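We use cookies to remember your preferences. By continuing to read you accept our cookie policy. OK

The Dropdown

I had been at Turton nine days when Gisela Strobel gave me the dropdown.

"It's a country picker," she said. "It's on the checkout form. Sometimes it's blank. Have fun!"

I figured it would take me the morning. I'd written dropdowns before, I'd written one for my cousin's wedding site (meal choices, fish or not fish), and I was feeling pretty good about myself. I got a coffee, I opened the file, and I scrolled. I kept scrolling. The file was 2705 lines long and the very first comment in it said, in capitals, ASK OSTAPCHUK.

So I asked Gisela who Ostapchuk was.

"Oh, it's not a who," she said. "Well, it was a who. Now it's the thing that does the forms."

Ostapchuk, I learned, was a plugin. Some guy had written it years back and named it after himself and then gone off to grow apples, and every form the company had ever sold ran through it. It checked your email address, it colored the little boxes red when you messed up, and it loaded the countries. I found the part that loaded the countries after lunch. It asked a server called Hindari for the list, and if Hindari didn't answer in 25 milliseconds it gave up and drew an empty box.

Twenty-five! I can't even blink in that. I changed it to 1371, which was just what my fingers typed, and the dropdown filled right up with every country there is. I refreshed it maybe forty times. Albania, Albania, Albania. I was so happy I told Jelle Van Leeuwen, who sits across from me and wears headphones that aren't plugged into anything.

"Huh," Jelle said. "Did you ask Liudmyla?"

I had not asked Liudmyla. I hadn't met Liudmyla. Liudmyla Tkachuk worked from home, somewhere with a rooster, and she only turned her camera on if she was mad. I sent her a message saying hi, I'm new, I fixed the dropdown, and I put a smiley on it.

Her camera came on.

"What number did you put?" she said.

I told her.

"Why that number?"

I said it felt roomy. She looked at me for a while and the rooster went off behind her. Then she asked me to open the address form, the other one, the one the Firalstead people used for their library cards, and pick a country, and press Save.

I picked Albania. I pressed Save. The button went gray and a tiny wheel spun next to it, and then the whole page slid politely to the left and was gone. White. Not even an error.

"There," said Liudmyla. "Save waits for the list. The list waits for Hindari. Hindari waits for somebody to press Save."

"Who would build it like that?"

"I did," she said. "I was nine days here."

I didn't know what to say, so I asked what the 25 was for, and she told me the whole thing — how the page used to freeze every afternoon, how she and Capucine Hamel had sat up until four in the morning trying numbers one after another, 20, 30, 24, and how 25 was the only one where the button worked and the dropdown was only blank sometimes. Capucine had cried a little, the good kind. They'd ordered dumplings. Then they'd pushed it live and gone to bed and left it alone for six years.

"So I should put it back," I said.

"You should put it back," she said. "Or you should pull the list out of there and keep it in a file like a sane person. How often do they make a new country?"

It took me until dark. There were 346 places in the code that wanted to know about countries, and I went through every one of them with Liudmyla on the call, mostly not talking, sometimes reading me a line number. Songül Kırmızıgül from sales came by with her coat on and asked if we were the ones who'd broken Firalstead. I said yes. She said okay, and gave me half a sandwich.

At ten after eight I pressed Save. Gray button, tiny wheel, green check. Then Liudmyla pressed it from her end and got the green check too, and I heard her chair creak.

"Delete the comment at the top," she said.

I scrolled all the way up. I had my finger on the key and everything. But I'd gotten kind of fond of it, so I put a new line under it with her name, and mine, and the month, February, and then I went and found my coat.
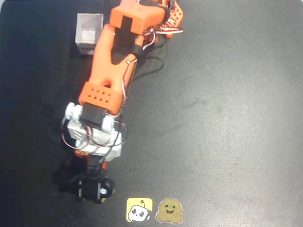 Gisela was at the elevator when I got there. She asked how the dropdown went and I said good, it went good, and she said great, because there was also a date picker.

Contact | © All stories remain with their authors | Back to top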